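## 4. Setting up the Stelcombe petition desk 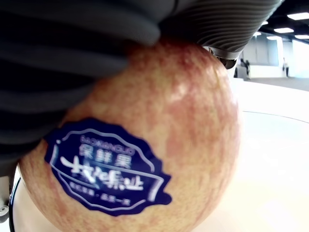

*Fig. 4.1 - A red-streaked apple held by two gripper fingers.*

Trasico lets a campaign collect signatures, check them against the voter roll and hand them to the Stelcombe clerk in a form the clerk can't send back. It will not write your demands for you. Past users have shown no shortage of those.

**Before you start** you need the printed petition text, your sponsor code and a copy of the roll dated February or later.

1. Open **New petition** and paste in the full text. Stelcombe allows 2113 characters, including the part where you say you'll be brief.
2. Enter the lead sponsor. There can only be one. If two people both believe they lead the movement, settle it before this screen, which times out after 11 minutes.
3. Choose a target office. "Everyone in power" is not on the list. Pick council, mayor or district assembly.
4. Load the voter roll under **Sources > Roll**. Wait for the green bar.
5. Set the threshold to 100 valid signatures for a hearing, or 66 for a written reply.
6. Print the sheets. Each one carries its own serial number, so photocopies will be rejected.

> **Note:** Fumiko Kudo's team in the Isberg ward collects on paper and enters names in the evening. If you do the same, switch on **Late entry** first. Otherwise every signature gets the time you typed it, and you'll appear to have canvassed a whole street at midnight.

> **Caution:** Do not edit the petition text after the first signature is entered. Trasico will let you. The clerk won't, and all names collected so far become void.

### 4.1 Disputed names

Names that fail the check go to the **Held** tab. To clear one:

1. Compare the address with the roll.
2. Try the short form of the surname. Entries under "Fu" are sometimes skipped by the two-letter filter; turn it off in **Search options**.
3. Mark the name **Accept** or **Strike**, and add your initials.

Strikes can be undone until the petition is filed. After filing, write to Sajib Marikar at the Trasico help desk and attach the sheet serial number. Attaching your opinion of the mayor does not move you up the queue.

*Section last revised 19 May 2025.*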